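# Datenblatt: Kleinkram auf blauem Tischtuch (Sammlung Hurkora, Teil Gronow)

Stand: 30.07.18

## Worum es geht

Der Teil Gronow enthält 300 Aufnahmen von Dingen, die in Schubladen liegen bleiben: Netzteile, Dosen, Schachteln, Spielzeug, Tütchen. Alles liegt auf einem Tisch mit blauem Plüschtuch. Der Teil Lalta (109 Aufnahmen, anderer Untergrund) hat ein eigenes Datenblatt und wird hier nicht behandelt.

Wer eine saubere Gegenstandssammlung sucht, sollte weitersuchen. Die Haufen sind eng, manches steckt halb unter etwas anderem, und die Bezeichnungen stammen von Leuten, die sich nicht immer einig waren.

## Was die Bezeichnungen taugen

- `netzteil`: brauchbar. Farbe und Form reichen meist, Aufdrucke sind oft unscharf und sollten nicht als Text ausgewertet werden.
- `dose`: brauchbar, solange niemand daraus auf den Inhalt schließt.
- `tuete`: schwach. Klare Folie auf blauem Plüsch ist schlecht zu erkennen, hier fehlen vermutlich Einträge.
- `karte`: fragwürdig. Darunter läuft alles, was flach ist und runde Ecken hat.
- `sonstiges`: zu groß. Eine Aufteilung war für September geplant, ich rechne nicht damit.

In der ersten Fassung stand, das Tuch sei ein »neutraler Hintergrund«. Das habe ich gestrichen. Plüsch zeigt helle Streichspuren, und ein dunkelblaues Teil verschwindet darauf fast.

## Ordnung auf dem Tisch

Die Vorgabe aus Rorkham lautete »wie beim Ausräumen einer Schublade«. Ob echte Schubladen so aussehen, bezweifle ich. Ein verdrehter Zauberwürfel obenauf, die runde goldfarbene Dose darunter, daneben ein weißes Netzteil und eine weiße Schachtel: Das ist ein Haufen, wie man ihn sich ausdenkt, wenn man an Kleinkram denkt. Zum Üben von Sortieraufgaben mag er trotzdem genügen.

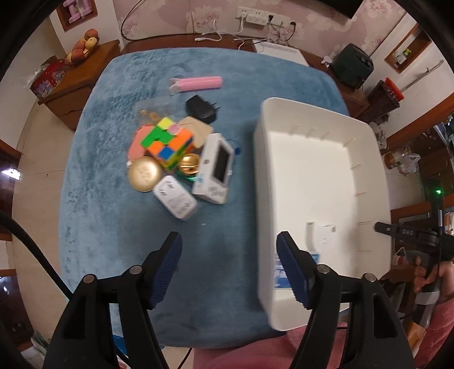

## Bekannte Mängel

- Verdeckte Teile sind uneinheitlich erfasst, mal mit Vermutung, mal gar nicht.
- Glänzendes wird gern als `metall` geführt. Geprüft hat das Material keiner.
- Die ersten 100 Einträge haben keine Farbangabe.
- Die angekündigten 1000 Aufnahmen gibt es nicht. Bitte die Zahl nicht weiter zitieren.

Kontakt: über die Projektseite Hurkora | © Hurkora | Nach oben

3 Kommentare · 12 Mal geteilt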